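Est-ce que les habits rétrécissent vraiment au lavage ?

Tout le monde a une histoire de pull devenu trop petit. On accuse la machine, et l'affaire est classée. Moi, je me méfie des coupables trop vite trouvés. Regardons de plus près.

Ce que raconte la laine

Un poil de mouton, vu au microscope, est couvert de minuscules écailles. Quand on secoue la laine dans l'eau chaude, les écailles s'accrochent les unes aux autres et ne se lâchent plus. Le tissu devient serré, épais, petit. Cela s'appelle le feutrage, et on ne revient pas vraiment en arrière. On lit parfois qu'un bain d'après-shampoing « répare » un pull feutré. Il peut aider à l'étirer un peu. Réparer, c'est beaucoup dire !

Et le coton ?

Le coton n'a pas d'écailles. À l'usine, on tire sur les fils pour tisser ou tricoter, et ils restent un peu tendus. Au premier lavage, l'eau les détend et ils reprennent leur place. Ton t-shirt perd alors un peu de longueur. Ensuite, il ne bouge presque plus – sauf si on le passe souvent au sèche-linge très chaud.

Méfie-toi du mètre

Damian Kuster, qui a 11 ans, était sûr que son t-shirt préféré avait rétréci tout l'hiver. Sa mère l'avait mesuré en novembre, elle l'a mesuré de nouveau au printemps : 38 centimètres de large les deux fois. Damian, lui, était passé à 136 centimètres et avait pris deux centimètres. Le t-shirt était innocent.

Une seule mesure ne prouve pas grand-chose, c'est vrai. Un tissu posé de travers ou tiré d'un côté donne un autre chiffre. Il faut le mettre bien à plat, sur une table, lisser les plis sans tirer, et mesurer toujours au même endroit.

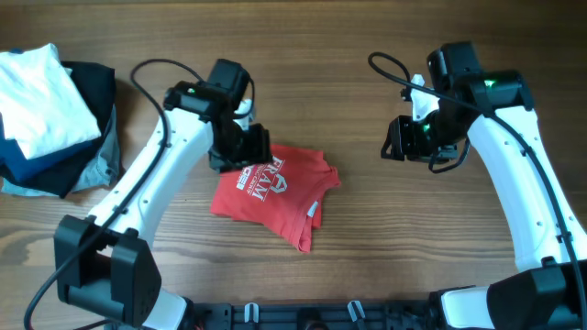 À toi de vérifier

Prends un t-shirt en coton tout neuf. Demande à un adulte si tu peux l'emprunter avant son premier lavage. Mesure-le du col jusqu'en bas, note le résultat, puis recommence après le lavage, quand il est bien sec. Si tu ne trouves aucune différence, écris-le aussi. Certains tissus sont déjà lavés à l'usine, et l'étiquette ne le dit pas toujours.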